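Search this site Go
May | Tan, Wendmont

4.2 Does a tray help?

Lundero claims that a tray beside the work area makes small items quicker to put away. We doubt it. Our 25 trials used one case and one tray, too narrow a base for a claim about desks in general.

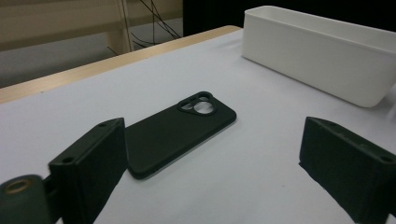
TIDYING AND STORAGE

Figure 4. Dark phone case, face-down on the white surface, with the white bin nearby. With one item out, any container looks tidy.

The long tray also takes up board space, a cost Lundero leaves out.

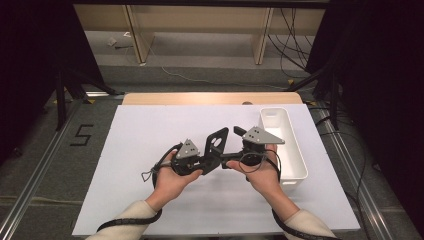

Photo: Todine

Placement beside the right hand may favor right-handed users. We did not test the left.

Last updated: May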